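Skurmont Office Park Asks Tenants to Please Stop Reheating Fish

Grenda Property Services announces quiet hours for the nose, starting in March

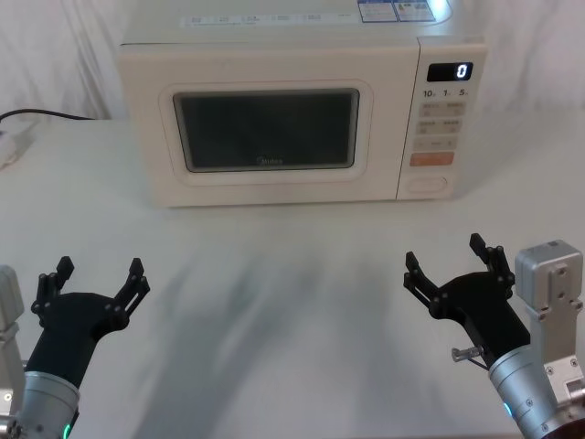
Siriporn Wongsuwan would like it known that she has nothing against fish, only against meeting somebody else's at 11:40 in the morning, two floors up, with the door shut.

Her complaint was one of 491 received last year by Grenda, which manages the Skurmont building and its 335 desks. Parking drew 200. The elevator, stuck for most of a Monday, drew fewer than the soup.

Under the new Shared Kitchen Code, strong-smelling lunches may be heated between 1 and 2 p.m., when the windows are open and most people have given up on the morning anyway. Popcorn must be attended at all times. Curry remains under review, after a meeting that ran long and ended in takeout.

Grenda will also hand out around 700 splatter covers, supplied by Pullow, one to each tenant and the rest to whoever keeps losing them. Lids left in the sink overnight will be considered donated.

The code covers all kitchens except the one on the fourth floor, leased by Tuncer, whose staff eat at their desks and have asked to be left out of it.

Copies are posted by the coffee machines. Comments may be sent to the Grenda front desk, preferably after lunch.

Share 12 | Comments 7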